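Accueil > Vie associative > Annonces > Appels à participation

Publié en mai par la rédaction de Remia

Atelier partagé Remia : appel à participation pour la saison d'automne

Remia ouvre 21 places dans son atelier partagé de reliure et de petite cartonnerie. L'appel s'adresse aux habitants du quartier et des communes voisines, débutants ou non, qui souhaitent suivre un projet de groupe de septembre à décembre. Aucun diplôme n'est demandé. Il faut être majeur et pouvoir venir au moins une soirée par semaine.

Le projet

Le groupe réalisera une série de carnets cousus à partir de chutes de papier fournies par l'imprimerie Korkstead. Les carnets seront ensuite distribués dans les écoles et les bibliothèques de prêt du secteur. L'objectif fixé pour la saison est de 1000 carnets, tous formats confondus. L'an dernier, le premier groupe avait travaillé uniquement en format de poche ; cette fois, un grand format à dos toilé est prévu, ainsi qu'une petite série à couverture rigide pour la bibliothèque Masanja.

Les participants apprennent à plier les cahiers, percer, coudre sur rubans, encoller les dos et rogner. Ceux qui le souhaitent pourront aussi s'initier à la marbrure pendant deux soirées réservées à cet usage en novembre. Le fil, la colle, les aiguilles et le carton sont fournis. Chacun apporte un tablier et, s'il en possède un, son plioir.

Horaires et lieu

Les séances ont lieu en soirée, de 18 h 30 à 21 h, dans les locaux de la rue Zutlow, au numéro 78. L'entrée se fait par la cour, au rez-de-chaussée. Les vélos peuvent être laissés sous l'auvent. Le local est chauffé et accessible en fauteuil roulant, toilettes comprises. Le massicot et les presses restent dans la salle du fond et s'utilisent uniquement en présence d'un encadrant.

Le plateau de table, en bois clair, est fait de lames étroites posées en quinconce. Merci de ne jamais couper directement dessus : des tapis de coupe sont rangés sous l'évier.

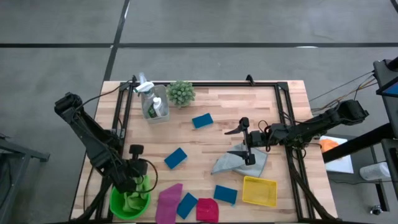

Participation aux frais

La saison est gratuite pour les demandeurs d'emploi et les étudiants. Pour les autres, une contribution libre est proposée à l'inscription. Elle sert à racheter de la colle et à faire affûter la lame du massicot. L'adhésion à Remia est obligatoire pour des raisons d'assurance et reste valable jusqu'à la fin de l'été suivant.

Comment s'inscrire

Envoyez quelques lignes de présentation en précisant :
- vos disponibilités en soirée entre septembre et décembre ;
- votre expérience éventuelle en couture, papier ou reliure ;
- vos besoins particuliers (station assise, éclairage, allergie aux colles).

Les candidatures sont reçues jusqu'à la fin du mois de juin, par courrier ou dans la boîte aux lettres de l'atelier, avec la mention « Carnets, dossier 2044 ». Les places sont attribuées par ordre d'arrivée, avec une priorité aux personnes qui n'ont pas participé l'an dernier. Une réponse est envoyée à tous en juillet. Les personnes inscrites sur liste d'attente sont rappelées en cas de désistement, y compris en cours de saison.

Contact | Mentions légales | © Remia | Haut de page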